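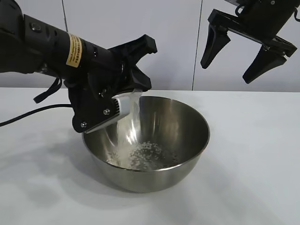 Rice going from scoop to bowl.

Ticket: Delegation portal, climate finance pledge register
Opened by: Emiliano Pastor, secretariat desk, Gresham
Priority: High (raised from Medium on Monday by three separate missions, in three separate tones of voice)
Status: Resolved, one item open

Reported problem
The public register shows 2,367 pledge entries. The export we send to delegations shows 2,790. Both carry the same heading and the same "last updated" time. The Bustamante mission spotted it first and asked which one they should be disappointed by.

09:10
Reloaded the page. Cleared the cache. Reloaded the page again, with feeling. No change.

09:40
Gramus support suggests I check my internet connection. My internet connection is how I am reading their suggestion. Confirmed it anyway, for the record.

10:25
Compared the two lists by reference number. The export has everything the public page has, plus 423 extras. Most of the extras are joint pledges. When several countries sign one promise, the export writes a line for each signer. The public page writes one line and lists the signers underneath. So a single promise of money looks a good deal more generous in the spreadsheet. I can see how that would catch on.

11:50
Turned off "expand signers" in the export settings. Ran it again. Now 2,379 entries, 12 over. Closer.

13:30
The 12 are withdrawn pledges. The public page hides anything marked Withdrawn. The export hides anything marked "withdrawn" with a small w. These had the capital. Sent to Gramus with screenshots and, I think, restraint.

14:15
Call from the Prundby delegation. They want to know if their pledge was one of the withdrawn ones. It was. They had not been told. Passed to the political desk, which did not thank me.

15:05
Gramus changed the filter to ignore capitals. Export now gives 2,367. Page gives 2,367. Checked the totals by region as well and they match down the column.

15:20
Corrected file sent to all missions with a short note asking them to delete the old one. Two have already replied to the old one.

Still open
551 entries have no delivery date. Gramus says the field is blank on import and the software is working as designed. I looked at the original letters for a handful of them and there is no date in those either. Moving this to the policy queue under "missing data". Please don't send it back to IT.

E. Pastor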